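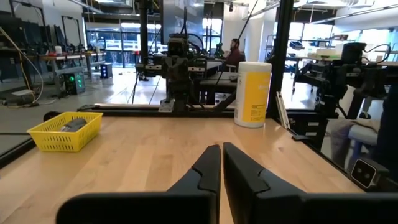

Figure 3. Wrist camera view at the Navora station, with the yellow basket at left and the canister at the rear of the table.

4.2 Open-day sessions

The second part of the study took place during the November open day at the Gevness lab. Visitors entered in small groups and stopped at 2 stations, Navora and Tully. Each station kept its usual table, arms and cameras, and the room was not rearranged for the event. Other work went on in the background, as Figure 3 shows.

At Navora, an operator first ran the basket task without comment. The group was then told what the robot had been asked to do, and the task was run again. At Tully the order was reversed. Visitors could ask questions at any point, and the operator stopped the arm while answering. We logged 700 questions over the day. Most of them concerned speed, safety or cost. Fewer visitors asked about the cameras, although a screen beside each station displayed the wrist view throughout.

All wrist video was stored with the Rorkis logging tool, giving 2,000 clips. Clips in which the arm was parked for the whole recording were removed before coding. We kept clips with people in the background, as the policy had been trained on video from the same room during normal working hours.

Two coders marked the start and end of each grasp attempt. A third coder settled the cases on which they disagreed, most of which involved attempts the operator had cut short to take a question. These attempts are reported separately in Section 5 and are left out of the success rates.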